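Dradis demonstration work: progress report to Stevens
Reporting period ending May
Prepared by Lenka Štěpánek, Ninden

1. Position at the end of the period

Collection for the computer disassembly tasks is open and running. The set now holds 903 accepted demonstrations against a contract target of 3,000. We are behind the rate assumed in the plan, mainly on account of the time lost to the change of hand controller described in section 3. The rate since the change is high enough to recover the gap if both stations stay in use.

Spending is within the budget line for staff. The equipment line has been used in full and we do not expect to draw on contingency.

2. Tasks covered

The plan lists four task groups: unplugging internal cables, releasing and removing drives, removing screws from brackets, and lifting out loose boards. The first two are in collection. Screws have been tried in a short pilot only. Boards have not been started.

Cable work accounts for most of the accepted demonstrations. The operators find the approach to the connector harder than the pull. Inside a desktop case the finger has to pass between brackets and other cables, and the usual fault in a rejected demonstration is contact with a neighbouring cable before the target is reached. We have therefore split each cable demonstration into three labelled stages (approach, grip, withdraw) so that a good approach can be kept even when the withdrawal fails. Mieke Hendriks wrote the labelling rules and they have been applied back to the start of the set.

Drive removal is slower. It needs a release and then a straight pull along the bay, and operators tend to twist the wrist near the end of travel. Toon Boersma has added a soft limit on wrist rotation which the operator can switch on for this stage. Early results are better, but the number of runs is too small to report a rate.

3. Teaching method

Two methods were compared, as agreed at the last review.

Hand guiding. The operator holds the arm and moves it through the task with the motors in a compliant mode. It is quick to learn. A new operator gave usable runs on the first morning. The drawback is that the operator's hand and forearm often come between the wrist camera and the work, and those recordings are of little use for training from images.

Remote control. The operator sits apart from the arm and works from the wrist view and one fixed view. Learning takes longer, but the recordings show only what the robot will have available when it runs alone. The first hand controller had a dead zone around centre that made small corrections jerky. It was replaced by a unit from Vatetden, and Koen Goossens rewrote the mapping so that hand travel is scaled down by a fixed factor close to the work. 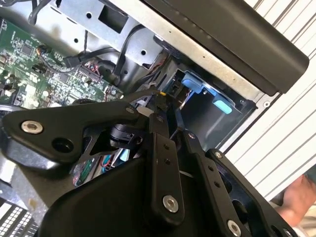 Figure 1. Wrist camera view with the gripper reaching into an open computer chassis. The fingertip is near a small yellow-tipped wire.

The wrist view is the main source for the training set and its placement has been a point of discussion. The linkage takes up a large share of the image. Moving the camera outwards would show more of the chassis, but the mount would then strike the side of the case on deep approaches. We have kept the present position and rely on the fixed view for context. Maarten Kuipers is testing a shorter bracket with a small tilt, which should lower the share of the image taken by the link plates. If it is adopted, runs made before and after will be tagged separately.

On the basis of the comparison we propose to use remote control for all accepted demonstrations from now on, and to keep hand guiding for operator training and for setting start poses.

4. Quality checks

Each demonstration is replayed by a second person before it is accepted. Grounds for rejection are: contact outside the target area, loss of either camera stream, a pause longer than 20 seconds, or a final state that does not match the task sheet. The replay step is a cost, but a trial without it let through too many runs with dropped video.

Clock drift between the two camera streams was found early in the period. The cause was a driver setting. Affected runs have been realigned where a clear event could be found in both views, and withdrawn where it could not.

5. Risks and open points

- Variety of cases. The present stock is narrow in make and age. A policy trained on it may not carry over. We ask Stevens to confirm the delivery of further units.
- Fingertip wear. The tips lose grip on small plugs after long use. A change interval is being worked out.
- Operator hours. Station 2 has one trained operator. A second is in training.

6. Next period

Continue cable and drive collection at both stations. Decide on the shorter camera bracket. Start screw removal in full once the tool holder has been checked. Train a first policy on the approach stage alone and report its results on cases held out from the set.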